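Limthorpe Toy Library: condition check, vintage ride-ons and figures
Checked by: Felicidad Samonte
Shelf: Gremdale loan, box 4

Wheels and axles: pass. All turn freely. Slight rust on the tractor axle, wiped down.

Small parts: FAIL on item 521. Driver's hat comes off with a light pull. Taken off loan and tagged.

Sharp edges: pass, with comment. Item 795 has a chip on the rear bumper. Sanded smooth, no glue used.

Paint: not checked. The Kelier test swabs had run out. Keep these on the display shelf until Wednesday. 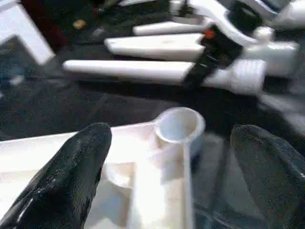

Pull cords: pass. The Tan duck had a long cord at the last check and Eglė Org has since shortened it. Knot is tight.

Battery covers: one screw missing on item 3793. Batteries removed, cover taped for now. Needs the short screw; the long one splits the post.

Labels and maker's marks: faded on two cars but still readable. Please don't stick loan labels over them.

Cleaning: done, damp cloth only. Lithographed paper sides must not be soaked.

Next check: March, or sooner if anything comes back damaged.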